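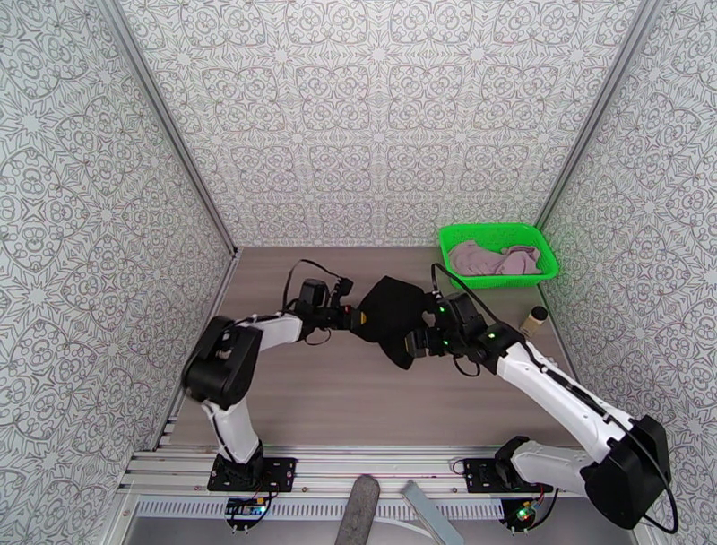
Does the pie crust need all that?
Speaker notes, Clalus Baking Club, evening session

Start without the slides. Ask who has thrown a crust away. Wait for the hands. Then ask who followed the recipe when it happened. Most of the same hands, I expect.

Say up front: I like pie. I've been making it for 28 years and I still don't trust most of what gets printed about the dough.

Slide 2: The cold rule
Every recipe says keep everything cold. Fine, cold butter, I agree. But then it's a cold bowl, a cold rolling pin, cold flour, and one I read in June wanted the pastry cutter in the freezer overnight. I asked at the Idport fair what the frozen cutter was for and got three different answers. My test was 10 crusts, half with everything chilled and half with only the butter and water chilled. I couldn't tell them apart on the plate, and neither could my table. Small test, my own oven, take it for what it's worth. (Someone will say summer kitchens are different. They are. Chill the bowl in July if you want to.)

Slide 3: Vodka
Go slower here, people love the vodka. The story is that it wets the dough without making it tough. Maybe so. It did make mine easier to roll. Was the baked crust more tender? I don't think so, and I wanted it to be, I'd bought the bottle. If your hands are already light with water I'd save the money. 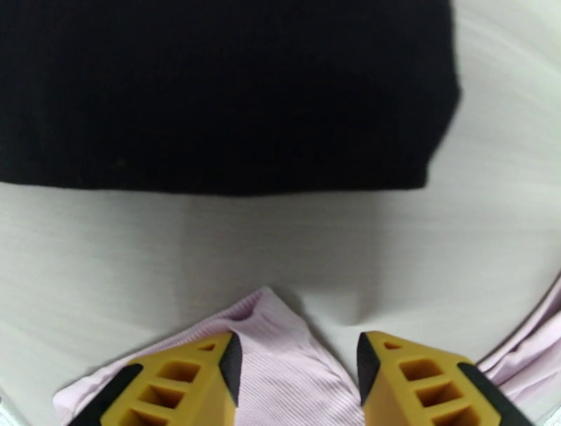

Black ribbed knit on pale fabric.

Slide 4: Resting
This one I came around on. Skip the rest and the dough springs back and shrinks down the side of the dish. But how long? I have 37 crust recipes clipped in a folder and they run from "a few minutes" to two days, and hardly any say why. An hour does it for me. Overnight is handy if you have a crowd coming, so call it handy and leave it there.

Slide 5: Blind baking
Custard pies, yes. Pumpkin, yes, but I've had a soggy bottom with it done and a decent one without. Apple, I don't bother. I put the dish on a hot sheet pan, low in the oven.
— Don't get pulled into glass versus metal. If it comes up, say I use metal and move on.
— Dried beans are good enough for weights. The fancy ones roll under the stove.

Slide 6: "Foolproof"
Read the three recipe titles aloud. Pause. The Tanner church cookbook never uses the word once and its crust is the one I make: flour, salt, lard and butter, water. Its instructions are 8 lines long. The Astance one runs to two pages and has a section on the mood of the dough. Cut this if we're running late.

Tasting
Two plates, marked on the underside only. Don't say which is which until everyone has written something down, and don't let anyone talk first. Last time one loud "ooh" swung the whole table.

Questions
Likely ones: gluten-free (I don't know enough, say so), store-bought (some are good, taste it plain first), egg wash or milk (looks, mostly).

Collect the slips before the coffee comes out.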